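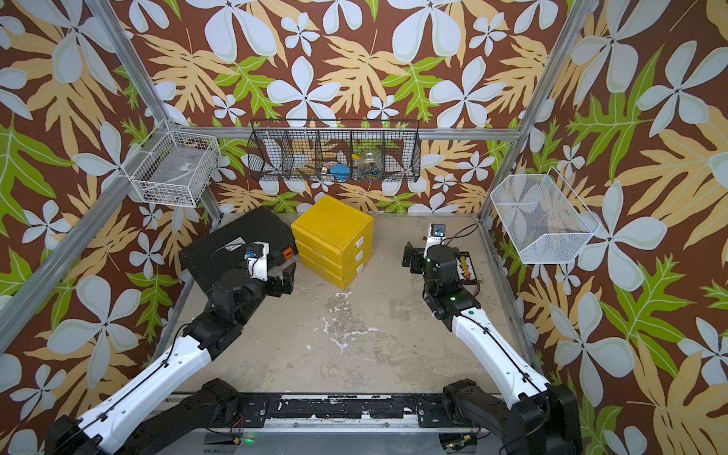
Temporary protection status (Goltach)

Temporary protection status, usually shortened to TPS, is a form of residence granted in Goltach to people who have left another country because of war, general violence or a natural disaster, and who do not qualify as refugees under the ordinary asylum procedure. It lets the holder live and work in the country for a limited period. It does not lead directly to permanent residence.

Background

Before the status existed, people in this position were handled under a general clause of the Aliens Act that allowed the interior ministry to suspend a removal order. A suspension had to be renewed every few months and carried no right to work. District courts disagreed on whether it could be renewed without limit, and some families lived under suspended orders for more than a decade.

Pressure for a change grew after flooding in neighboring Barbosa, when 1473 people crossed the border at Tronireck in a single winter. Most of them were turned down for asylum, as flooding was not a recognized ground, but the road back was closed and removals could not be carried out. The government first housed them in the former customs barracks at Tronireck and later moved them to towns along the coast.

A bill creating the new status was introduced in January and passed by the lower house with a small majority. The upper house sent it back twice, once over the right to work and once over family members. It came into force on 10th April.

Eligibility

An applicant must have been living in a designated area when the event took place, and must apply within 30 days of entering Goltach. Late applications are accepted if the applicant was in the hospital, in custody or under the age of 18 during that time. Areas are designated by cabinet order. An order may cover a whole country or only certain provinces - the Barbosa order, for example, covers the river provinces but leaves out the capital.

People convicted of a serious crime are excluded, as are those who already hold the right to live in a third country. A person whose asylum claim is still open may apply for TPS, but the asylum claim is then put on hold until the status ends.

Rights and duties

Holders receive a residence card valid for 2 years. They may work for any employer, send children to public schools and use the public health service on the same terms as citizens. They cannot vote in local elections, and access to housing benefits depends on the municipality.

A holder must report a change of address to the district office. Travel abroad is allowed with a permit. A return to the designated area normally ends the status, except for short visits approved in advance, such as for a funeral.

Procedure

Applications are made in person at the border or at a district office. The national immigration office in Badance makes the decision, and the applicant is given a provisional card in the meantime. A refusal can be appealed to the administrative court, whose ruling is final. Removal is suspended during the appeal.

The status may be extended once by cabinet order. When it runs out, the holder can apply for an ordinary work permit from inside the country, reopen a suspended asylum claim, or leave with a travel grant.

Use and criticism

In its first full year the office received 2545 applications. The largest group came from Barbosa.

Opposition parties have argued that the single extension only delays the problem, and that people who have found work and enrolled their children in school are unlikely to leave. Legal aid groups object mainly to the application deadline and to the rule putting asylum claims on hold. Employers' associations in the coastal towns supported the law from the start and have asked for a longer card.

An amendment allowing time spent under TPS to count toward permanent residence was debated in the lower house but withdrawn before the vote.

See also

Aliens Act (Goltach)
Tronireck border crossing
Subsidiary protection
Right of asylum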